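Module 3: Setting up and looking after the hand-held gripper pair
Course notes prepared by Geeta Prajapati. Bench sessions: Kuldeep Chauhan.

These notes cover the Dillside bench only. The Kokent cell has its own handout and a different finger set, so please don't carry settings from one to the other.

3.1 Before you start

Read the log sheet from the previous group. If it mentions a slipping grip or a sticking jaw, go to 3.4 first. Wipe the tabletop with a dry lint-free cloth. Solvent softens the yellow fingertips and must not be used anywhere near them.

The left and right grippers are checked separately and then as a pair. Check the strap on each one with the gripper switched off. It should hold the hand against the body without your having to squeeze to keep it there.

3.2 Finger alignment

Open the jaws fully and look along the fingers from behind. The flat inner faces of the two tips should be parallel. Close slowly until they touch. If they meet at the front and leave a gap at the back, the finger has been screwed down at an angle: loosen it, press it square against its seat and tighten again. Alternate between the screws, a quarter turn each.

Repeat the closing test three times. Then try the grip on a metal peg, with the upright cylinder left standing on the table as the target. Bring the peg in from the side and keep it just clear of the surface until you are lined up. Keep the cable of each gripper on the outer side of your arm.

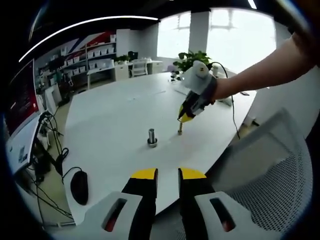

Why are the two grippers aligned one at a time if they are going to be used together?
Each one has its own zero position, and an error in the first is easily hidden by correcting for it with the second hand. Once both are zeroed, faults that show up in two-handed work can be traced to one side.

3.3 Zero and travel

With the jaws closed on nothing, press and hold the zero key in the Gunodari software until the reading settles. Open fully and note the travel. The reading should be 100 at full opening. Anything from 95 upwards is acceptable for teaching work, but write the figure down. Below that, stop and look for the cause before you zero again. Zeroing a gripper that isn't opening fully only moves the fault somewhere else.

The usual causes, in the order Kuldeep meets them:

Grit in the slide. Blow it out with the hand bulb, never the air line.
A finger screw standing proud and catching on the mount.
Cable pulled tight at the connector.
Worn slide. Report it to Meenakshi Rathore, who holds the Karagiannis spares.

3.4 Fingertips

Tips are a push fit. Pull straight off and push straight on until you feel the shoulder. A tip that can be turned by hand after fitting is worn inside and goes in the scrap tin. Change both tips of a gripper together, even when only one is marked. A new tip against an old one will not close square.

Last July's group got up to 27 sessions from a pair. Small rubber parts are the first to show wear, as they need an even, light pinch over a very short length of tip.

3.5 Small-part check

The last check before the bench is signed off uses an O-ring and the standing peg. Pick up the ring so that it is held upright, with its opening facing forward. Hold it in front of the peg for a slow count of ten. The ring must not rotate or creep towards the ends of the tips. If it creeps, go back to 3.2. If it springs out sideways, one tip is higher than the other.
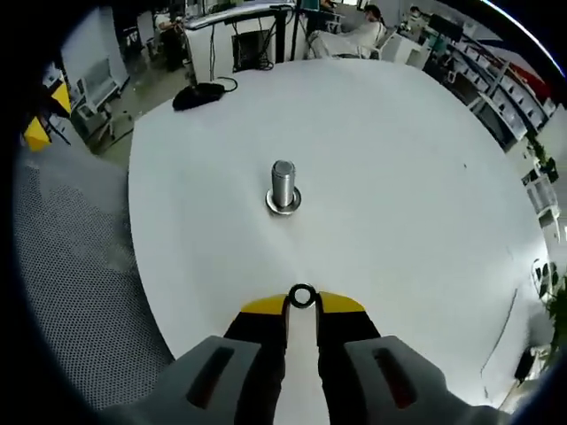 Fig. 3.2 O-ring held between the fingertips in front of the peg.

Do the check with the left gripper and then the right, and enter both results. Kiran Kanaujia will go through the sheets before the next session and will ask you about any box left blank.

3.6 Putting away

Leave the jaws slightly open so that the tips aren't under load. Coil the cables loosely. Hang up the grippers by the strap, switch off at the bench and initial the log.

Reading for next time: Module 4, first section only (cable replacement).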